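# The Robot That Said "Done" (and Wasn't)

*Bomness Workshop Pages for Young Readers, September 2019*

You have probably seen videos where a robot does something perfectly. It picks up a part, drops it into place, and music plays. When you see one, ask how many times they had to film it.

At the Bomness workshop there is a robot arm that practices working on desktop computers. The computer lies on its side with the side panel off, so the arm can reach in from above. The people there call the project Plirnby. The job sounds easy: take a small part and put it where it belongs. In July, the robot spent a whole run of practice telling everybody it had done that when it hadn't.

A desktop computer is a crowded place for a robot to work. There are wires that loop over things. There are thin metal edges, plastic latches, and slots hardly wider than the parts that fit in them. Your fingers can feel their way past all that. A gripper has a harder time.

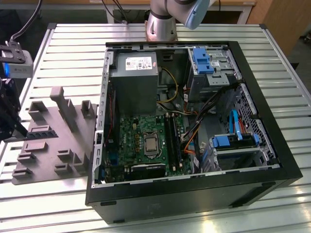

## What was supposed to happen

One part the robot practices with is a memory module. It's a long, thin board that stands on its edge in a slot. (Memory is where a computer keeps what it is working on right now.)

To put one in, you line it up and push down until the latch closes. If you have ever done this with a grown-up, you'll remember that it takes more push than you expect. Then there's a click.

The robot's program, called Ogilvie, had these steps:

1. Hold the module over the slot.
2. Move down.
3. When something pushes back, stop.
4. Let go and report "Done."

Look at step 3 again. What could push back?

The bottom of the slot could. So could the *top* of the slot, if the module was a tiny bit crooked. So could a wire. The program treated all of these as the same thing. It felt a push, it stopped, and it said "Done."

## What went wrong

The team ran 300 practice tries, and the screen said every one had worked. Somebody even put that on a poster.

Benedikt Camenzind didn't believe the poster. He had watched the robot for a while, and he thought he had seen a module sitting crooked. So he went back through the recordings and looked at every try himself. In 34 of them the module wasn't in properly. It was leaning, or it was resting on top of the slot with the latch still open.

Try number 157 was the worst. The module caught on its edge and the arm kept pressing while it slowly bent. Alasdair Halliday hit the red stop button. The module was ruined and went into the scrap box. No one was hurt, and the computer was unplugged, as it always is during practice.

You may be thinking, "Most of them worked, so what's the fuss?" Well, would you use an elevator that worked most of the time and said it had worked *every* time? A wrong answer is bad enough. A wrong answer from a machine that sounds sure is worse, as people stop checking.

## Why couldn't it just look?

Good question. The robot has a camera near its gripper, and people hear "camera" and think the robot sees the way they do. Be careful with that idea.

A camera that rides along with the gripper gets a close view, which helps. But the gripper is always in its own way! Try this: hold a coin between your fingers right in front of your nose, then try to see what's behind your hand.
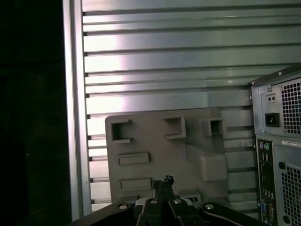

*Seen from near the gripper: the black fingers point toward a gray plastic part, and the back of a computer is on the right.*

Shiny metal makes trouble too. A bright streak of light on a tabletop can look like an edge to a computer program. Dark corners can look like nothing at all. You know the difference without thinking about it, and a program only knows if someone has taught it, then tested whether the teaching stuck.

There was one more problem, and it was a silly one. Ogilvie used its camera to *find* the slot. After letting go, it never looked again. Nobody had written a step that said "check."
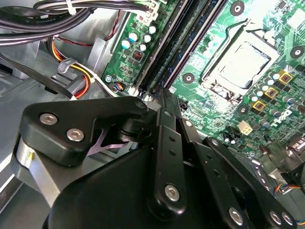

*The gripper over the motherboard. The two long black memory slots pass out of sight behind its center joint.*

## What they changed

The program got 2 new rules.

**Rule one: limit the push.** The arm now knows how far down it ought to be when a module is fully in. If it feels a push too early, it has to stop and back up. It is also allowed much less force than before.

**Rule two: look again.** After letting go, the arm moves out of the way and takes another picture. If the latch isn't closed, the screen says "Not sure," and a person comes over.

Is it fixed? The team says it's better. I asked whether they had done another full set of tries with a person checking each one, and they hadn't finished. So my answer is "maybe." The second rule depends on a camera as well, and cameras get fooled. A latch can look closed from one side.

## Questions to ask about any robot

Next time someone shows you a clever machine, you could try a few of these. Grown-ups sometimes go quiet.

- Who decided that it worked, the robot or a person?
- What happens when the part is crooked?
- Can I see a try that went badly?
- Where is the stop button, and who is standing next to it?

## Words to know

**Gripper:** the "hand" on the end of a robot arm.

**Motherboard:** the big flat board that the other parts of a computer plug into.

**Latch:** a small catch that holds a part in its slot.

**False report:** when a machine says something happened and it didn't.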